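Sorting and checking blade fuses on the bench

Old fuse boxes pile up in any home workshop, out of the car, the camper trailer or the ride-on. Before you bin one, get the good fuses out of it and put them away by colour. An evening at the bench will clear a year's worth.

Work on a foam mat. Small plastic parts don't bounce off it, and a bright one makes a dropped fuse easy to find. Keep masking tape within reach for labels.
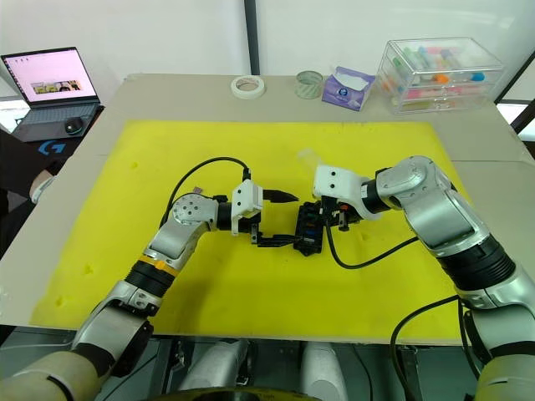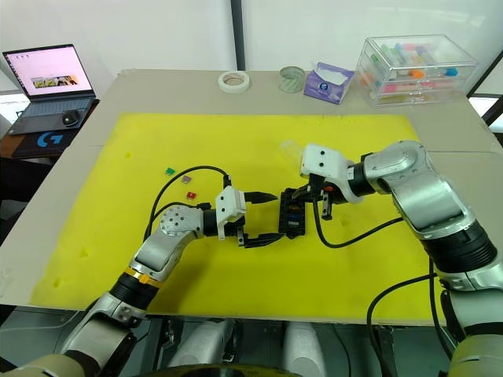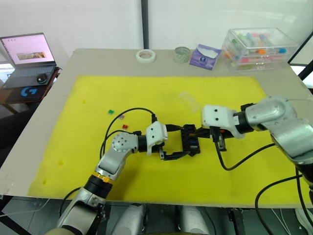
Yellow foam, same bench:

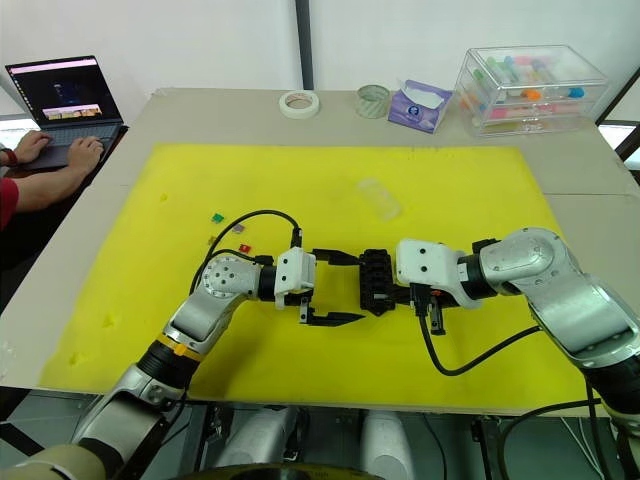 Jolán Lakatos writes that she used to pull fuses with pliers and cracked the tops off half of them, and that the little plastic puller clipped inside most fuse box lids does a better job. She is right. Check the lid before you go looking for tools.

Pull straight up, without rocking. Tight ones come out easier if the box is held upright and steady. Look through the top of each fuse for a break in the metal strip, then confirm with a multimeter on continuity. Dull or green blades go in the rubbish.

Sort by the number stamped on top and use the colour as a backup. Faded tan and faded pink look much the same under a fluorescent tube. I keep mine in a Plimar drawer unit, one rating to a drawer, with the amps written on tape. At last count there were 435 in it, and 84 of those were the same red tens.

Never go up a rating because you've run out of the right one.

Comments (3)

Dae-han Bae
Do you bother testing new ones? I had 7 duds in a bag last October.

Reply from the author
I do now. It only takes a minute with the meter.

Jolán Lakatos
Egg cartons work too if you haven't got drawers. Write the amps on the lid.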